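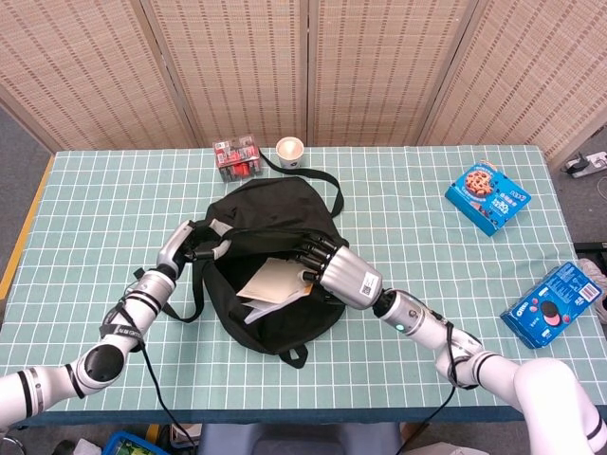 Rule 4 was the one that got Mirjam Camenzind in trouble. Both hands declare before contact. She'd written it herself, in August, on the train back from Pulville, half asleep, and now it was in the binder and the binder was law.

She read it again. Declare what? To who?

"You wrote it," said Thakur.

"I know I wrote it."

Nimcombe wanted the bag procedure signed by five. It was twenty past three. Clock over the door, loud one. Rillard from the insurance side was already in the building, somebody had seen him at the coffee machine, and Rillard read everything. Footnotes. He read the page numbers.

The bag procedure went like this. One hand holds the rim, one hand goes in. The holding hand does not let go till the other is out and clear. No pulling on straps. Papers before anything else, flat if they'll go flat. If a strap crosses the opening, stop, move the strap, start over. Not continue. Start over. That was Rule 2 and she would of fought anyone for Rule 2.

All fine. Good rules. Then 4.

"Take it out," Thakur said.

"Can't. It's referenced."

"Where?"

"Everywhere. Look." She turned pages. Appendix, checklist, the laminated card. See Rule 4. As per Rule 4. Subject to 4. She had been very pleased with Rule 4, back in August.

Thakur pulled a chair over and sat on it backwards. He'd been at Nimcombe longer than her and had a way of waiting that made you say things.

"I meant the person," she said finally. "When my mother was in the home. They'd come in and open her handbag. Looking for her card, her glasses, whatever. They were nice about it. But they'd just open it. And she'd watch these hands go in."

He didn't say anything.

"So I wanted it to say something first. Before it touches. That's all it was. I'm going to open your bag now. And then the hand."

"That isn't what it says."

"No."

"It says both hands declare before contact."

"I was on a train, Thakur."

Footsteps in the hall. Not Rillard. Somebody with a cart, squeaking off toward the lift. She got a pen. Crossed out the line, hard, wrote over it, ran out of room, went up the margin.

Rule 4. Before touching a bag that belongs to a person, tell the person. Say whose bag and what for. Wait for an answer.

"How long do you wait?" he said.

"What?"

"He'll ask. Rillard. How long is wait. If she's asleep, if she doesnt hear. You need a number."

She looked at the page. She thought of the bed by the window and the brown handbag, and her mother taking her time over a question, the way she did near the end, going off somewhere to find the answer and coming back with it, or with a different one.

"No number," she said.

"He won't sign without a number."

"Then if there's no answer it doesn't open the bag. Put that. It goes and gets somebody."

"That's slow."

"Yes."

Thakur took the pen off her and wrote it in, small, under hers. No answer, no contact. Get a person. His handwriting was worse then hers. He initialed it and slid the binder back across, and she initialed it too, and there was a knock, two knocks, and the door was already opening.

"Mr. Rillard," she said. "Sit down. Start with four."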